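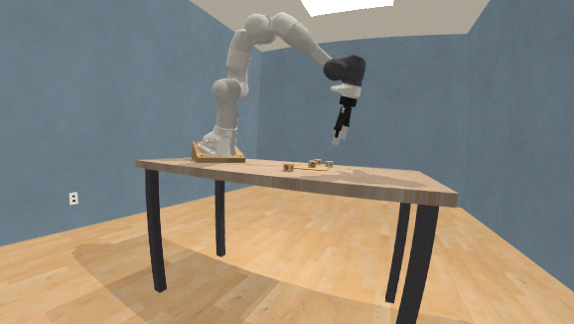
Acta de la reunión del grupo local, 9 de mayo de 2018

Tomo notas yo otra vez, así que perdonad el tono (y las erratas). Empezamos tarde por culpa del autobús de Gorndale, que ya es casi un punto fijo del orden del día. Leí el acta anterior y se aprobó sin cambios.
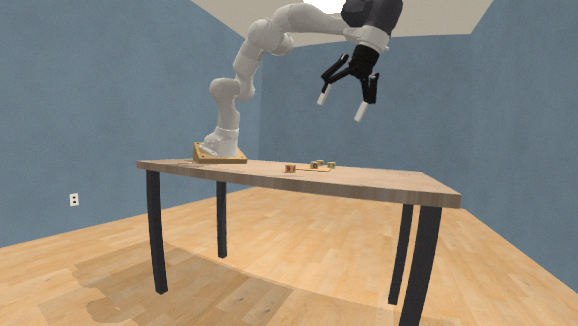
1. Humedal de Tran. Burgi Schnyder ha leído entera la propuesta de desvío de la carretera (¡qué paciencia!) y cree que podemos presentar alegaciones antes de que cierre el plazo. Yo quiero mesa informativa en el mercado, y me vale una sencilla, rectangular y de madera como la de la foto, con sitio para el mapa y las hojas de firmas. Burgi redacta el borrador y yo busco la mesa.
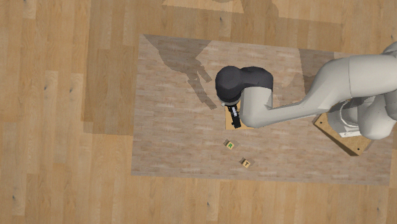
2. Tala en el monte de Gorndale. Su-bin Shin pidió que exijamos el plan de gestión forestal completo, porque desde enero solo nos han mandado 2 páginas. Hablamos un buen rato de para qué se corta tanto, y ahí me puse pesada con los suelos de tablas claras, con sus nudos y sus vetas a la vista como los de la foto, que me encantan pero quiero saber de qué bosque salen. Se acuerda escribir al ayuntamiento, con 3 votos a favor y una abstención (la mía, por el redactado). 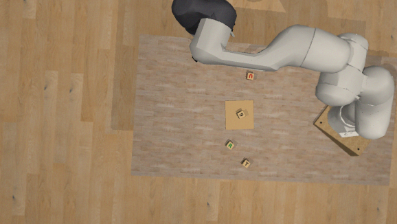
La carta la firmamos todas igualmente, que quede claro. Su-bin la lleva en mano y pide copia sellada.

3. Dinero. Quedan 20 euros en la caja. Pagamos con ellos las fotocopias.

Su-bin cierra la sala y me manda el borrador de la carta esta noche.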